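Chapter 3
Washing Clothes at Home: Machine, Load and Door

Household Practice, First Course
Text by Anneli Halonen. Exercises by Khang Mạch.

After this chapter you should be able to sort a basket of clothes, choose the right drum for it, load the drum without overfilling, and leave the machine in good condition when the wash is finished.

Key words: drum, gasket, load, porthole, spin, drawer

3.1 Before the machine

In the first two chapters we spoke about fibers and about stains. Now we come to the machine itself. Many students believe that the machine does all the work, and that a person must only press the button. In my years of teaching I have seen many gray shirts and many small wool sweaters which prove the contrary.

The front-loading machine washes by lifting and dropping. The drum turns, the clothes are carried up on one side and they fall down again into a small quantity of water. For this they need room to fall. When the drum is packed full, the clothes only turn together like one big ball, and the middle of the ball stays dirty.
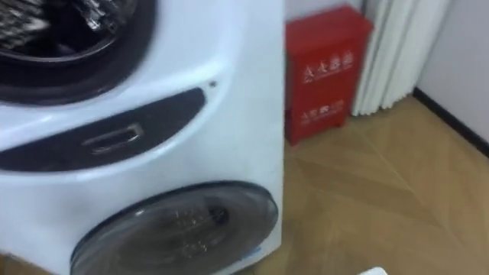
Some newer machines have two drums in one body, a large one above and a small one near the floor. The large drum is for the ordinary family wash. The small drum is for things which we like to keep apart: baby clothes, underwear, one delicate blouse. My colleague Ornella Fontana keeps hers for kitchen cloths, and this is also a good habit.

3.2 Loading and unloading

Take each piece in your hand before it goes in. Empty the pockets, close the zippers, turn the dark clothes inside out. Put the pieces in one after another, loosely, and mix big ones with small ones. A single heavy towel can make the drum shake during the spin, so give it some company.

Fill the drum until there is space for your flat hand above the clothes. For wool, fill only the lower third.

When the program has ended, wait for the lock to release. The door of a large drum is wide and needs a free space beside the machine — think of this when you decide where a chair or a drying rack will stand. Open it the whole way, so that it does not swing back against your arm while you take the clothes out.

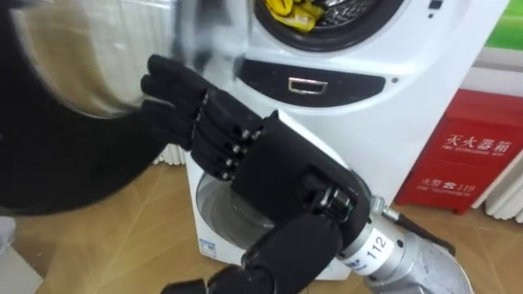
Bright colors deserve a load of their own for the first few washes. Yellow and other light shades take up dye very easily from a dark sock, and it is difficult to remove it later. Look also on the wall of the drum after unloading, where a thin piece can stick flat and be forgotten until the next wash.

3.3 After the wash

Wipe the gasket with a dry cloth. Pull back the fold gently with two fingers and clean inside, where hair, sand and coins like to collect. Then wipe the glass of the door.
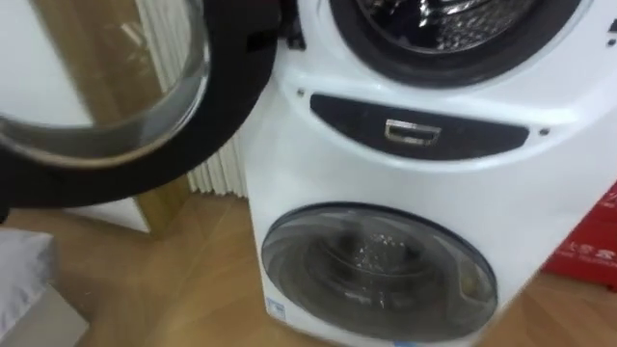 Leave the door open for some hours, or overnight if there are no small children or animals at home. A closed drum keeps its moisture, and the smell which comes from this goes into the next load. The same rule is valid for the small drum, which people often forget.

Exercise 3.1
Write down what is in your laundry basket at home this evening. Divide it into loads, and for each load note the drum, the temperature and the reason for your choice. Bring the list to class and compare it with your neighbor's.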